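Chapter 12
What We Scrape Off the Plate

When I was a child, my grandmother kept a dented pail under her sink, and everything went into it: potato peels, coffee grounds, the heel of the bread when it had gone too hard even for soup. At the end of the day somebody carried it out to the heap behind the shed, and by the time the beans went in, the heap had turned into something you could crumble in your hand. I don't think she would have called it waste management, but it is more or less what this chapter is about, only with more people, more pails, and (I'm afraid) quite a few more forms to fill in.

Food scraps are heavy and full of water. Buried in a landfill, away from the air, they break down slowly and give off methane, a gas that traps a great deal of heat. Given air and a bit of dry material to mix with, the same scraps become compost. The difference lies mostly in where we send them, and so we'll spend the coming pages following a banana peel out of the kitchen and through the town. 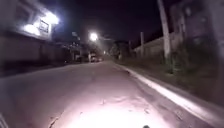 Sorting scraps at home is the easy half of the job, and a town that wants to keep them out of the landfill soon finds itself thinking hard about how to pick them up. Where will people leave the bins? How far will they have to roll them? Will the truck be able to stop without holding up the whole block? On a fairly wide street with a raised concrete curb running up one side of it, as on this one, there is at least a clear line to work from, and residents can be told to put their bins right up against it with the handles facing the houses. Lanes without a curb need more thought, and we'll come back to them when we look at shared drop-off points.

Our main case study is Maltelent, a small town that began collecting food scraps one February with 133 households and a single borrowed truck. Iida Oksanen, who planned the route, wrote in her notes that the first month brought in roughly 69 bins' worth of usable material and a surprising number of forks. By the end of the trial there were 233 households on the list, and the neighboring town of Bultanen had asked to join.

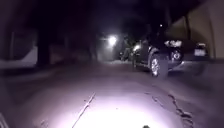 Figure 12.1. A car parked at the side of a cracked roadway after dark.

Oksanen's notes are a pleasure to read, and I've borrowed from them freely. She worried about smells, about raccoons, and about whether people would rinse their pails, and she changed her mind more than once. The compost itself was made at the Grivent yard, where the scraps were layered with leaves and turned by hand until the money came through for a machine.

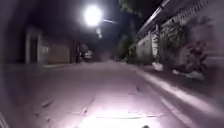

Can meat and dairy go in with the vegetable scraps?
It depends on how the compost is made. A large site that keeps its piles hot can usually take them, but they are best left out of a small backyard heap, where they tend to smell and attract animals.

Before you turn to the first section, you might keep a list for a few days of the food your own household throws out, and bring it along to class. Be kind to yourself about it. Mine had half a cabbage on it.

Contact the publisher | © Briem Schoolbooks, all rights reserved | Back to top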